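Brarthorpe swap day is back, and it's bigger

Well, I finally have some good news for anyone whose closet won't shut. The Brarthorpe clothes swap is happening again on Sun 8 July, and this time it gets the whole of the Nurner building (last time we were all squashed into the front hall, elbow to elbow, and I still came home with three sweaters).

Ieva Vaher, who runs it, told me 1,892 pieces changed hands in May. I'd have guessed half that! Whatever was left over went to the thrift store in Fledemstead, apart from one very loved bathrobe that she says she kept for herself.

Doors open at 10 and it's $2 to get in, kids free. You can bring up to 18 items, clean and with working zippers please. T-shirts and tank tops always go fast, especially anything with words across the front, so I've been digging through mine all week.
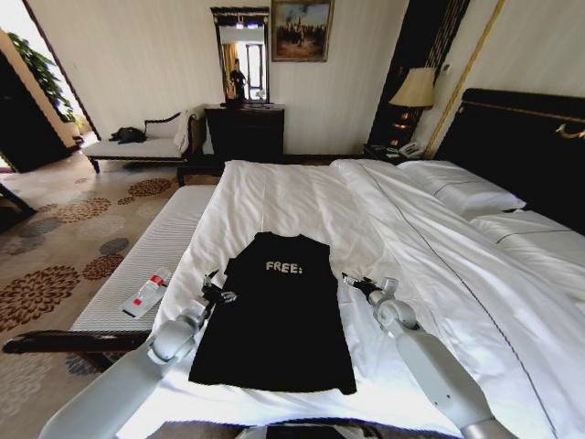
What's new this time

There's a mending table! Corey Tuhiwai will be sewing on buttons and taking up hems until mid-afternoon, and he's asked people to bring their own thread if the color is at all unusual. Coats and shoes get their own room upstairs, and the Lukoševičius bakery is doing coffee and those poppy seed rolls by the side door.

Parking is tight, with roughly 95 spaces behind the building, so walk if you can. Drop-offs are open Friday evening from 5 to 8 if you'd like to skip the line.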